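Why I Own 28 Dish Towels and Can Never Find One

4 min read

My mother ironed dish towels. I mention this up front because it explains the guilt. She did it in front of the television, spraying from a bottle that had once held window cleaner, and the finished stack went into a drawer nobody under the age of 30 was allowed to open.

I do not iron dish towels. I don't iron anything. But last September I moved from a house to an apartment with 2 kitchen drawers, and I had to deal with the towels in the way you deal with a cousin who is staying "a few days."

There were 28 of them. I laid them out on the bed and found that I had feelings about most. Four had come from weddings, with the date printed on, and two of those marriages are over, so I now dry my colander with the evidence. One had a calendar on it for a year I spent mostly in a cubicle at Gralel, reformatting invoices. Several had roosters. I have never liked roosters and have no idea who told people I did.
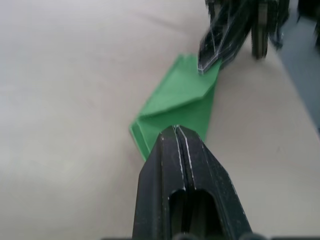

Posted by Yichen Mao in Home, More or Less

The trouble with towels is that they sort themselves into classes. There are the good ones, which you don't use. There are the bad ones, which you use for everything, including the thing with the oven. In between is a large middle class that gets washed and folded over and over without ever doing much. I recognized myself in that group and had to go make a sandwich.

My sister's advice was to fold them in thirds and stand them on end, like files. I tried it. For one evening the drawer looked like it belonged to a calmer woman. Then I needed a towel in a hurry, pulled one from the middle, and the whole row lay down and died.

So now I fold them once, then once more, and drop them in. The plain ones are on the left and the roosters are on the right, where they can talk among themselves. I gave nine to the animal shelter, which was happy to get them, and put one back in my bag on the way out the door. It was the calendar. I couldn't tell you why.

My mother came to see the apartment in the spring. She opened the drawer, looked at it for a while, and asked where I kept the iron.

We use cookies to remember your preferences. By continuing to read you agree to this. Get new posts by email: Subscribe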